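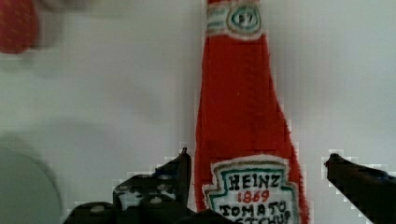 Red plush ketchup bottle with "57" on its neck label.

Call for participants: sorting and recording fossil shells from the Barrera clay pit

The Treltiria Geology Group is looking for 18 people who would like to help us this June with the shells from the old clay pit at Barrera. Last year we took out 40 bags of clay, and from the first bags we have already washed and numbered 907 pieces. The rest is waiting in our store in Girkik.

You do not need to be a geologist. We ask for patience, clear handwriting and the ability to sit for two hours at a time. Participants must be at least 16 years old. The work is done at tables, with hand lenses and soft brushes, and we will teach you the names of the shells which are common in this clay.

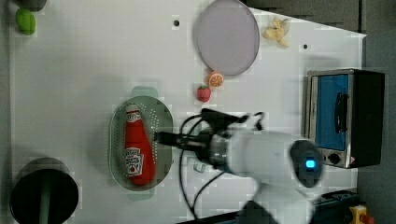
Each bag is emptied into a sieve and washed slowly with cold water. Please do not press the clay with your fingers – many shells are thinner than paper and they break at once. What stays in the sieve goes on a drying tray together with the bag number. A piece without a number has almost no value for us, even if it is beautiful.
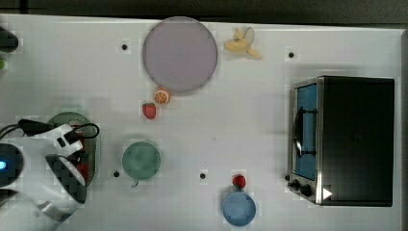
For larger blocks we also record how every shell lies before it is removed. This tells us something about the currents on the old sea floor. You will write a short note and make a simple pencil drawing. If the toy strawberry were a shell, the note would be "on its side, below the plate", and the orange slice would get a separate line. Short notes like these are enough.

We meet every Sunday at 10:00 in the Girkik store. You should be able to come at least three times. There is no payment, but we cover bus tickets from Dedomport and we offer a warm lunch.

To apply, write a few lines about yourself to Chun-yin Hsiao, Treltiria Geology Group, and tell us which weeks you are free. Please mention any allergy to dust.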